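Florix Guest House, Clarkbridge
Progress report to the Maldonado Fund
Period: February to 15 July 2025
Prepared by: Reda Sqalli, house manager

Bedding and bedrooms

In the last report I wrote that the bedrooms were the weakest part of the house. The families who stay with us during a hospital treatment were polite about it, but the old covers were thin and many of them had lost their color. The Fund gave us a grant of $3,000 for this part of the work, and I would like to explain how we have used it until now.

All 14 beds now have a new mattress protector and two sets of sheets. We bought them from Fedov, who gave us a fair price for the whole order and delivered to the back door. One set of fitted sheets was too small for the deep mattresses upstairs. Fedov changed it without extra cost, but this took us more time than I had planned, and for this reason the upstairs rooms were finished after the downstairs rooms.

The covers for the top of the bed are a different matter. We decided to ask for knitted blankets from the knitting group in Clarkbridge, and we paid for the yarn from the grant. The group chose the patterns. We only asked for yarn that can go in the machine, and for colors that do not show every mark.

Making the beds takes more care than before. A knitted blanket is heavy, and it stretches if a person pulls it from one corner. We now teach everyone to fold it back on itself first, then open it over the bed and straighten the border at the end. The striped one, with gray, white, blue and maroon, has a square pattern on one part where the stripes turn the corner, and if it is pulled too hard the square loses its shape.
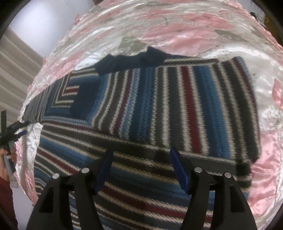

Olanrewaju Olaniyan asked at our last meeting if knitted blankets were a wise choice for a house where the guests change so often, and if we should keep the plain covers for the busy weeks. Washing was the main worry, and also what happens when one stitch breaks and the hole grows.

I think the question is a good one. My answer for the moment is that we keep the plain covers in the linen closet on the second floor, and we use them when a blanket is in the wash. Small holes go back to the knitting group, who have promised to repair them. Two blankets have gone back in this period, both for a loose edge. We dry the blankets flat on the long table in the laundry room. This is slow, and on a day with many departures the table is not large enough.

Money

We have spent $2,000 of the grant, on the protectors, the sheets and the yarn. The other $1,000 is still in the account. I ask the permission of the Fund to use a part of it for a drying rack with flat shelves, which was not in the first budget. I will send the price from two suppliers before we order anything.

Next steps

The remaining blankets are still on the needles. When they arrive, we will sew a small cloth label with the room number on the back of each one, as they are getting mixed in the laundry. I also want to write the folding instructions on one page and put it inside the closet door.

Reda Sqalli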